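Snack bags are back for December

If you missed last year, you missed a very good month. We packed 191 snack bags before the holidays, sent them out to the late shift, the front desk and the families who come through Flirkwood on Friday evenings, and got more thank-you notes than the corkboard could hold. So we're doing it again, and I could not be happier about it!

The plan is the same as before with a few small changes. White paper bags, a mix of packaged snacks in each one, top folded over twice, sticker on the fold. Rūta Rimkutė has drawn a new sticker (a squirrel in a scarf, wait until you see it) and Stiltero is printing 1000 of them for us, so nobody needs to be stingy. Put two on if the bag is being stubborn.

What goes in

Open the bag all the way before you start. I know it sounds fussy, but a bag that's standing open takes half the time, and you don't end up with a torn side and crumbs everywhere. Flat things go in first, along the back. Puffy packages go on top, where they can't get squashed, and anything small gets tucked down the sides. Kai Thiele swears by laying everything out across the surface first so he can see what he has, and after trying it his way I'm a convert. It looks like a mess for a minute and then it just goes.

We've also moved to a new packing spot, and I love it. Gray marble look underfoot, so to speak, and flowers all the way up the walls: big gray daisies, little blue-and-yellow ones hanging down near the top, pale yellow blossoms tucked in between. I-hsuan Chang picked the paper and had to talk a couple of us into it (me included, I was holding out for plain white). She was right. It's a cheerful thing to have in front of you when you're on your fortieth bag.

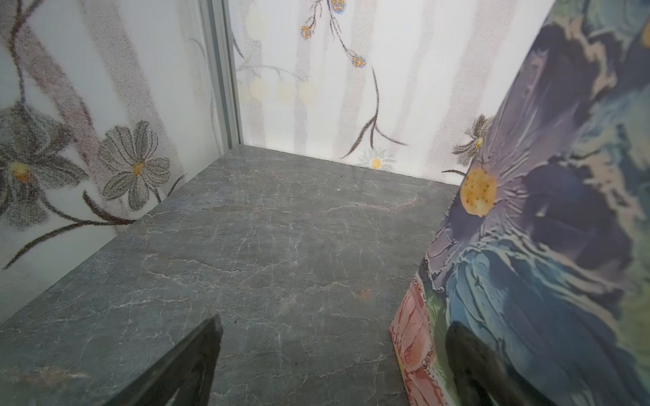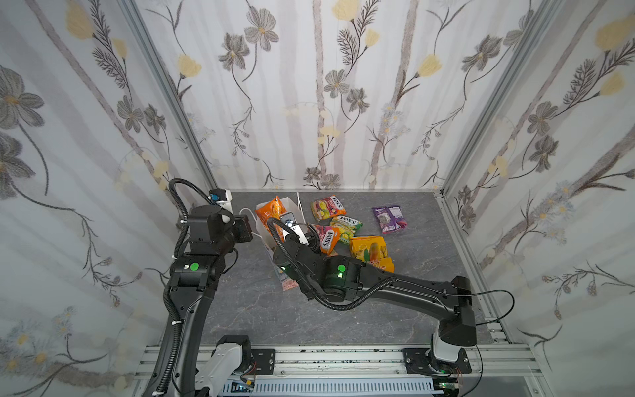

What we still need

Snacks, mostly! Individually wrapped, please, and nothing that melts. Crackers, pretzels, fruit chews and granola bars all went down well last year. If you can bring a few nut-free choices, label the box so they stay together. Drop everything on the shelf by the side door any time before 4 p.m., and if the shelf is full, leave it with Laine Ramanauskas at the desk.

Paper bags we have. Sakalauskas sent over a carton of 2000, so we're set through spring and probably well past it. If you need a stack for a school party or a bake sale, help yourself.

Packing times

We're packing every Friday in December, starting at 10 a.m. and going until the snacks run out. Come for an hour or come for all of it. There are 19 names on the sheet so far, which is already more than we had last year, and there's plenty of room for yours. Justinas Lapiņa is bringing his giant coffee pot again, and I've promised gingerbread.

Kids are welcome with a grown-up. They are, by the way, fantastic at stickers.

To sign up, write your name on the sheet by the kitchen or tell Laine which week you'd like. Last year's thank-you notes are in a folder next to the sheet if you want to read through them while you're there.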